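4. Guardar y revisar los mandos

Esta sección se aplica a los 2 mandos a distancia que se entregan con el equipo Trindeo, referencia 1093. Los dos mandos son iguales. Si controlan aparatos distintos, márquelos por detrás con una etiqueta antes de empezar.

4.1. Elija una superficie lisa y estable. Retire jarras, vasos y cualquier recipiente con líquido de la zona de trabajo.

4.2. Abra el compartimento de las pilas y coloque dos pilas nuevas respetando la polaridad. Cierre la tapa hasta oír el clic.

4.3. Deje los mandos en una bandeja poco profunda, con la pantalla hacia arriba. Sirve cualquier bandeja de borde bajo.

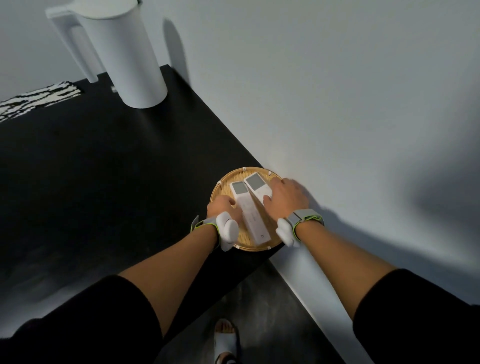
Figura 67. Dos aparatos blancos alargados con pantalla sobre una bandeja redonda de bambú.

4.4. Pulse el botón de encendido de cada mando. Si la pantalla sigue en blanco, saque las pilas, espere un minuto y repita el paso 4.2.

4.5. Compruebe que cada mando responde apuntando al aparato correspondiente. Hágalo de uno en uno.

Nota: los mandos pueden guardarse uno junto a otro o ligeramente superpuestos, siempre que ninguno presione los botones del otro.

Precaución: no coloque la bandeja al sol ni encima de un radiador. No limpie las pantallas con alcohol; use un paño seco.

Si no va a utilizar los mandos durante una temporada larga, quite las pilas y guárdelas aparte. Para pedir una tapa de repuesto, consulte la sección 9.

Revisión del texto: Nayara Aguiar, 2 de enero de 2026.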